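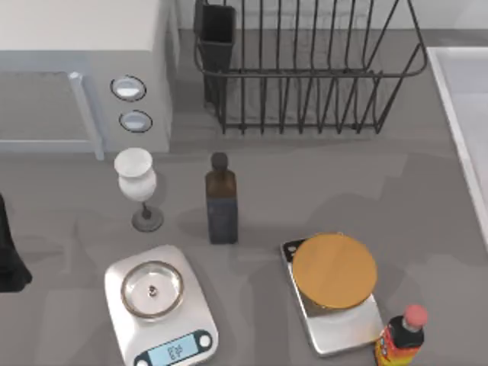
[water-attitudes] Re: Wording of the reservoir questions, second wave
From: Sveva Sartori
To: water-attitudes list
Message 4 in thread

Dear Kerubo, dear all,

Thanks for the comments. I've answered between the paragraphs and cut what we already agree on. The second wave goes to print in March, so anything that changes the page layout has to be settled soon. Small changes to wording can wait a bit longer.

Kerubo Obura wrote:

> I have read the draft and the tables from the first wave. My main
> worry is question 7, "Do you think there is enough water in the
> Kokness area?" Some people will answer for the river, some for the
> reservoir and some for their own tap. We then report one figure as
> if they had all been asked the same thing.

I agree, and the open comments back you up. We had 218 completed forms in the first wave, and people used the comment box under question 7 more than any other. A good many wrote about pressure in the pipes. Several wrote about the level at Prallano, which you can see from the main road, so people drive past it and form a view. A smaller group wrote about the river and mostly said it was lower than when they were young.

What I hadn't expected was how often the same person held two views. One man ticked "enough" and then wrote that the river was dying. I had first put that down as a mistake in filling in the form. Reading it again, I think he meant there was enough water for him and not enough for the fish, and our question gave him no way to say so.

I suggest we split it into three:

7a. In a usual summer, is there enough water for homes in the Kokness area?
7b. In a usual summer, is there enough water for farms in the Kokness area?
7c. In a usual summer, is there enough water in the river for fish and other wildlife?

Same five answers for each, plus "don't know". We lose a straight comparison with the first wave, and I would rather say so openly in the report than keep a poor question for the sake of a trend line with two points on it. If anyone feels strongly about the trend, we could send the old question 7 to a random part of the sample. That means two versions of the form, and Vosano will charge us for the second print run.

> Second, "usual summer". Usual for whom? Someone who moved here
> three years ago has only seen dry ones.

True. We do ask how long people have lived in the area, but it comes on the last page and a fair number left that page blank. I'd like to move it to the front. It is an easy question to start with, and we could then look at whether newer residents have a different idea of what is usual. I don't want to define "usual" for people. Once we write "by usual we mean the average of the past thirty years" half the readers will stop reading, and the rest will try to recall an average they have never been told.

> Third, I think we should ask what people believe causes low water
> before we ask what should be done. At present the list of measures
> comes first. It mentions leaks, so of course leaks come up
> afterwards as a cause.

Yes. This was my doing. I put the measures first because the funders cared most about them and I was afraid people would give up halfway. They didn't, or at least those who sent the form back didn't. Most of the gaps are on the last page, as above.

New order, if nobody objects:

Length of time in the area
Where your water comes from (tap, own well, both, don't know)
Enough water, three parts
Causes of low water, open question, two lines
Causes of low water, list to tick
Measures, for and against
Household use
Age, household size, work in farming yes/no

The open question about causes is new. It means coding by hand. I can take half if someone else takes the other half, and we should both code a shared batch first to see whether we agree. In the Petchrat study we skipped that step and spent a miserable fortnight putting it right.

> On the list of causes, "natural ups and downs" and "changes in the
> climate" are both there. Can people tick both? The form doesn't
> say.

They can, and plenty did. The form should say "tick all that you think apply". I have also wondered about asking for the single most important cause after the list. My feeling is that people who tick both are not muddled. From the interviews it seems many of them picture the weather as something that has always swung back and forth and is now swinging further. That is a reasonable picture, and if we force a choice we lose it. So I'd keep the tick list and add the single most important cause as a separate line, with "can't choose" allowed.

"Natural" is a difficult word here. In the interviews some people took it to mean "not our fault", and others took it to mean "good", as in a natural river. I would change the item to "dry years come and go". It is less tidy, but it is close to what people said to us.

> Are we still doing the household diaries? I ask since the pages on
> kitchen use look long to me.

We are, with fewer people. The diary is a separate booklet and goes only to those who tick the box at the end of the form. I've cut the kitchen section down to one page: washing up by hand, washing up by machine, rinsing food, cooking, drinking, other. People put a mark each time, no litres. Guesses in litres were useless last time, with some entries for a single sink of washing up that would have filled a bath.
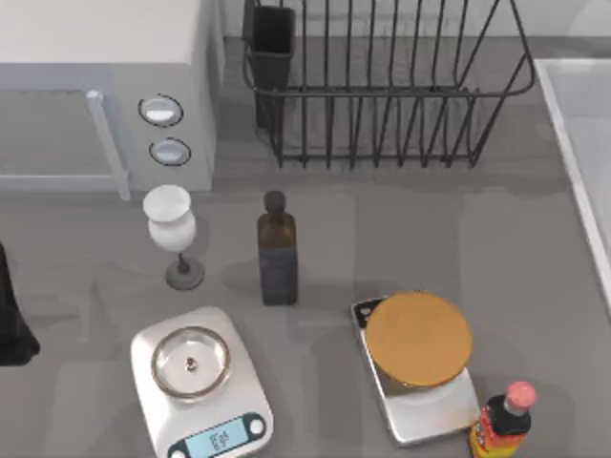

Kitchen counter with a microwave and a black wire dish rack.

The garden page stays as it was. I have taken out the question on car washing, as it annoyed people and told us very little.

I'd also like to drop the line on the front of the booklet that reads "Help us save water". It tells people what sort of answer we are hoping for. "A diary of water use at home" is dull, but it does the job.

> Last, the sample. Are we writing to the same people, or new ones?

Both. Everyone who replied in the first wave and agreed to be contacted again gets the new form. On top of that there is a fresh draw of 800 addresses from the whole area, including the hill villages, which were left out before. The hill villages matter for this because a lot of the houses there have their own wells. Someone with a well has a very direct idea of what low water means, and I'd expect their answers on causes to differ from those in town. I may be wrong.

Vosano have quoted for printing, envelopes and one reminder. They say a second reminder brings in few extra replies and costs almost as much as the first. I'm inclined to believe them, although they did say the opposite last year when they were selling us the second reminder.

> And the interviews? Sixty sounds like a lot for two of us.

It is a lot. The plan still says 60 and I would like to keep to it if we can get the student help we were promised. If we can't, I'd cut the number before I cut the length. The useful part nearly always comes late in the talk, once people have finished telling us what they think we ought to hear. I would also keep the drawing task, where we ask people to sketch where their water comes from and where it goes. Several drew Prallano filling from a spring at the bottom, like a bath with the tap underneath. If you think a reservoir refills from below, you will not see why a dry winter matters, and you'll read any notice about saving water in a different light. None of the tick-box questions would have found that.

Please don't correct people during the interview, by the way. One or two of us did last time (me included) and you can hear on the recording that the person becomes much more careful afterwards. If they ask how it works, say you'll be happy to talk it through at the end.

Two other things, while I'm writing.

The report on the first wave is in the shared folder under "drafts". Table 4 is wrong. The row labels for farms and homes have been swapped, and the text beneath was written from the swapped table, so both need changing. I'll do it this week. Please don't quote from that section until I have.

Someone asked off the list whether we could say in the summary that people in the Kokness area "believe the water will come back". I'd rather we didn't. We asked whether they expected next summer to be wetter, drier or about the same, and most chose "about the same". That could be trust that things settle down, or it could be what people choose when they have no idea. The new form has a "don't know" for that item, which the old one lacked, and we may be able to tell the two apart this time.

Could I have comments on 7a to 7c and on the new order first? The list of causes can follow. Kerubo, would you be willing to try the revised form on a few people who have nothing to do with the project, and note where they stop or go back? I'll do the same at my end.

Best wishes,
Sveva

--
Sveva Sartori
Kokness Water Attitudes Study

To leave this list, send a blank message with "unsubscribe" in the subject line.
Previous in thread: Kerubo Obura, Re: Wording of the reservoir questions, second wave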